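Charging at the kerb: a conversation with the people behind the Skikden scheme
3/23/24

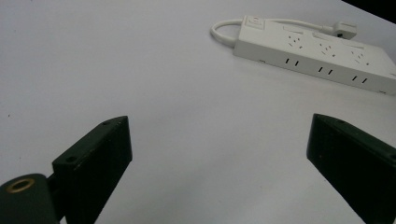
How it began

Skikden is a town of terraced streets with few driveways, and most residents who own a car leave it on the road overnight. For an electric car that is a problem. The council's transport office has spent the past two years trying to deal with it, together with Plamon, a small firm that fits charging sockets into existing lamp posts. We spoke to the project manager at the council and to an engineer from Plamon at the depot on Otex Road.

The project manager said the idea came from a survey of residents. "We asked people what was stopping them from changing to an electric car. We expected to hear about the price. Price did come up, but the most common answer was that they had nowhere to plug it in."

A first plan for large charging posts on the pavement was dropped. The pavements in the older streets are narrow, and groups representing wheelchair users and parents with prams objected. "They were right to object," she said. "We measured Mill Lane and there wasn't room."

What has been fitted

The town now has 50 lamp post sockets in use, spread over 7 streets. Each supplies power slowly and is meant for charging overnight. Drivers bring their own cable and pay through an app or by card over the phone.

According to the engineer, the fitting itself is quick. "The slow part is finding out what's under the ground. Some of the lighting cables date from before the records we were given. In two streets we had to put in a new supply, and that meant digging up the road, and that meant a permit."

He said that older lamp posts could not always be used. Those at the back of the pavement were left out, as a cable would have to cross the path of people walking. Where possible the council has moved the post to the kerb when it was due for replacement anyway.

Parking

The question that comes up most at public meetings is whether the bays will be kept for electric cars. At present they are not. The council decided against marked bays in the first year, and a driver who needs a socket may find a petrol car parked next to it.

"I get a lot of emails about that," the project manager said. "From both sides. People with an electric car want the space kept free, and their neighbours say they can't find a space as it is. We will look at the figures in September and decide street by street."

Asked whether that would mean fewer spaces for everybody else, she said it would in some streets. "I'm not going to tell people otherwise. If we mark two bays, those are two bays you can't use with a diesel van."

Cost

A charge overnight costs more than it would at home, and this has drawn criticism from residents who feel they are paying extra for not having a driveway. The price is set by Plamon under a contract with the council. The engineer said the firm had little room to lower it while the sockets were used so lightly. A cheaper night rate is being tested with 32 households on Ramanauskas Street, who agreed to charge only after midnight.

"Most of them plug in when they get home and let the car sort it out," he said. "A few forget. One gentleman sets an alarm, which he doesn't need to do, but he likes to check."

What comes next

The council has applied for money to extend the scheme to the streets north of the railway. If it is granted, the work will start with the roads where most requests have come in. Residents can ask for a socket on the council's website, and more than 1,000 have done so.

"We can't put one outside every house," the project manager said. "We try to get one within a few minutes' walk." Anyone who has asked will be told by letter when their street is being surveyed.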